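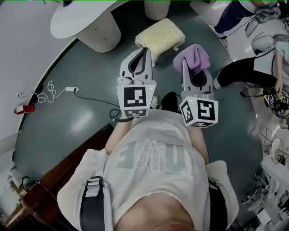

According to my sister, a footstool is what you buy when you have run out of things to dust. She owns two sofas and no footstool, and she puts her feet on the sofas, so I take her views on furniture as I find them.

My case for the footstool begins with laundry. A cloth that has been folded has to go somewhere before it reaches the cupboard, and in most homes the journey takes 2 days. The table is wanted for dinner. The bed is wanted at eleven at night, when the pile goes on the floor and has to be folded again. A small padded top on short legs is exactly big enough for one evening's effort and too small for a backlog, and I know of no other piece of furniture that sets limits.

The shops have noticed. The Merano is on sale at 402 pounds, a price at which I would expect it to do the folding. The Flendance is cheaper and comes with 6 legs, for reasons the leaflet keeps to itself. I own neither. Mine came from a junk shop in a shade the label called Anau, a sort of tired custard, and it has held tea towels, a tray, almost all of my winter jumpers and, very occasionally, feet.

My sister stayed with us in October. She sat down, looked about her, and put her feet up on it without a word. I had to move the pillowcases.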